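Changes to Household Collection and Drop-Off Services
Pestwood Residents' Bulletin, April 28, 2008
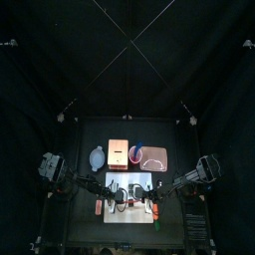 The Department of Public Works has completed its review of the bulky item and small goods program, and the changes set out in this notice take effect with the next collection cycle. Residents of Pestwood, and those in the Darnomden district who are served under the shared services agreement, are asked to read the notice in full and to keep it for reference.

Under the present arrangement, a household may request an unlimited number of special collections in a calendar year. Beginning with the new cycle, each household will be entitled to 4 special collections per year at no charge. Further collections may be requested at a fee of $85 each, payable at the time of booking. Unused collections may not be carried over to the following year or transferred to another address.

Requests must be received by the Department at least 3 business days before the scheduled date. They may be made by telephone or in person at the Olter Street counter. Requests left with collection crews will no longer be accepted, as several were lost in March and the households concerned had to book a second time. The Department regrets the inconvenience to those residents.

Items should be placed at the curb no earlier than the evening before collection and should not block the sidewalk, a hydrant or a neighbor's driveway. Small household goods must be boxed or bagged. Doors must be removed from refrigerators and freezers before they are set out. Paint, solvents, motor oil and pesticides are excluded from curbside collection in all cases and should be taken to the transfer station during posted hours.

Goods in usable condition need not be thrown away. The reuse shed at the transfer station has been extended and will accept kitchenware, toys, books, hand tools and small furniture. Clothing and bedding should continue to go to the textile bins. Staff at the shed may decline any item that is broken, soiled or missing parts, and their decision is final. Residents may take up to 2 items per visit from the shed without charge. Dealers are reminded that goods from the shed are not for resale.

A number of residents have asked whether the Kim Road drop-off site will reopen. The site was closed when the retaining wall along its north side was found to be unsound, and the engineer's report recommends that the wall be rebuilt before the public is admitted. Funds for this work have been included in the draft budget – the matter will be heard with the other capital requests, and no reopening date can be given until the budget is adopted. In the meantime, Darnomden residents may use the Pestwood transfer station on presentation of a current permit.

Permits issued last year remain valid until the date printed on them. Replacement permits for lost or damaged stickers are available at the Olter Street counter on proof of residence. Tenants may present a lease or a utility bill. Landlords who clear a property between tenancies are considered commercial users and should apply for a separate permit.

Questions regarding this notice, including requests for large-print copies, should be directed to Senga Cruickshank, Program Coordinator, Department of Public Works. Written comments on the fee schedule will be forwarded to the Council with the Department's annual report.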